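3. Collecting and labelling the everyday task clips

3.1 How the project came about

The Wornura project grew out of a second-year robotics unit in which the students were, frankly, a bit tired of blocks. Every group had already taught a small arm to sort coloured cubes, and by March most of them wanted to try something a person would do without thinking. Fletcher Katene put forward the idea that became our brief: record ordinary kitchen and break-room jobs from the point of view of the person doing them, then see how much of that a two-armed robot could learn before it ever touched the real thing. Everyone wanted in, and we had to run the sign-up twice because the first list filled before the evening class had seen it!

We settled on 7 jobs, chosen by vote and then trimmed by common sense (frying eggs got a lot of votes and was dropped). Those that survived were wiping a counter, folding a tea towel, opening a jar, sorting cutlery, coiling a cord, pouring dry rice, and taking one paper cup from a nested stack. The last one was put in as an easy warm-up. It became the job we talked about most, and it takes up most of this section.

3.2 Recording

Students wore the camera at head height and worked in whatever rooms they normally used. We wanted real counters, real window light and real clutter, and we left lighting and furniture alone. The instructions fitted on a single page. Do the job at your usual pace. Keep your hands in view if you can. Start with your hands empty and finish with them empty. If you fumble, carry on and finish the job, and mark the clip as a fumble afterwards.

That last instruction was Edeltraud Wiegand's, and it was the best decision we made. Early clips from the pilot had been recorded by people trying very hard to look tidy, and the model trained on them had no idea what to do when a cup stuck. Once students knew that a fumble was welcome, they relaxed, and the clips began to look like people getting a drink of water.

After checking, the set held 600 clips. We rejected clips for only two reasons: both hands out of view during the key moment, or another person's face in view. Blur was kept. So were odd angles, since a head tips and turns when its owner is busy, and we saw no point in teaching a robot that people hold their heads level.
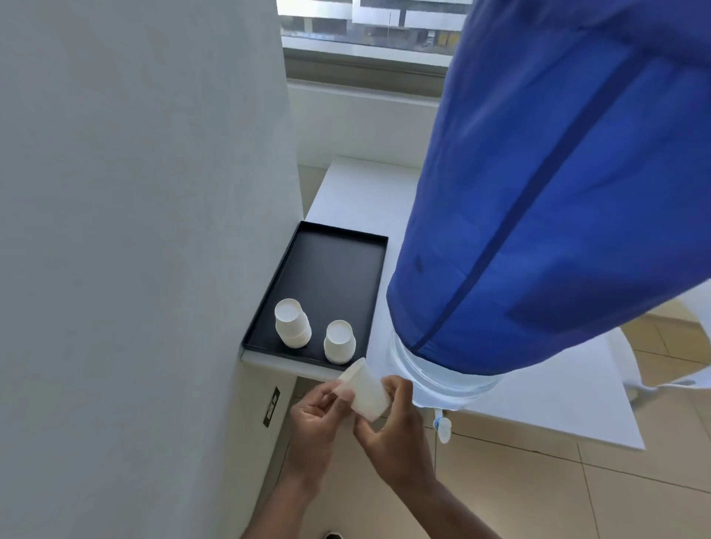

Figure 4. One hand steadies the lower body of the cup while the other works at the side and rim. Frame from the cup job, labelled "separate"; two further stacks stand on the tray.

3.3 Splitting a clip into steps

We had planned on three labels for the cup job: reach, pull, place. Two students labelled the same small batch on their own, and when we compared their work the reaches and the places lined up nicely and the pulls were all over the shop. One labeller started the pull when the fingers closed. The other started it when the cup began to move. Neither was wrong, and a long and very lively lunch hour went into working out why.

The trouble is that pulling a cup free is at least two jobs done by two hands at once. One hand has to keep hold of something that gives way if it is squeezed. The other has to find the edge of a single rim among many, get a thumb or fingertip against it, and add a little twist. Paper cups grip each other, and a straight pull often brings two or three along together. People know this from years of practice and can rarely tell you what they do about it. Lempi Mustonen asked her whole tutorial to describe the motion with their hands in their pockets, and no two answers matched.

We ended up with five labels: reach, grip, separate, check and place. "Separate" covers any twisting, rubbing or sliding between nested cups. "Check" was the surprise. In many clips the wearer paused with the cup tilted and turned it slightly, as if making sure there was just one. We had been throwing that pause in with "place", and giving it a label of its own made both steps easier to agree on.

Of the full set, 514 clips were labelled by two people. Where they disagreed on a boundary, a third student made the call and wrote one sentence explaining it. We recommend this warmly to anyone running a similar class. The sentences became a kind of running handbook, and newcomers learned the labels faster from them than from our official guide.

3.4 From hands to grippers

A human thumb is a wonderful thing and our robot does not have one. The two arms on the Zosalo bench carry plain parallel grippers with rubber pads, so a direct copy of the hand motion was never on the cards. The students instead drew three things from each labelled step: the line between the two hands, the tilt of the object, and the moment at which the hands began to move relative to each other. Those were passed to the arm controller as targets, and the grippers were free to reach them in their own way.

This worked better for the cup job than we had any right to hope. The line between the hands gave the arms a sensible starting pose, and the tilt kept the open end of the cup out of the way of the second gripper. The weak spot was squeeze. Video shows where fingers are and says very little about how hard they press, and our first attempts left a fair number of flattened cups on the bench. Ludger Albers set a limit on gripper force by hand, starting low and raising it until the cups stopped slipping. It is a plain fix and it lives outside the learned part of the system, but the students were delighted with it, and so were we.

Light was a second worry. White cups against a white counter near a bright window are hard on an edge finder, and the rims of a stack can run together into one pale column. Adding some contrast to the training clips helped. So did letting the model look at several neighbouring frames instead of one — a moving rim is much easier to pick out than a still one.

3.5 What the students made of it

Rosemarie Stüber kept a log of questions raised in class, and it is a joy to read back. Many of them have little to do with code. Does a left-handed person separate cups the other way round? Should the robot check for a double cup by weight or by sight? If someone gives up and uses two cups, is that a fumble or a success? The group argued the last one for most of a session and finally kept both labels, with a note.

The left-handed question led to a small study of its own. Students mirrored the clips and trained on both versions, then let the arms swap roles between tries. We had expected the swap to confuse the controller, and it coped well, though the left gripper has a worn pad and its results need to be read with that in mind. The pad has been replaced, and the mirrored runs will be repeated with the next intake before we put any numbers beside them.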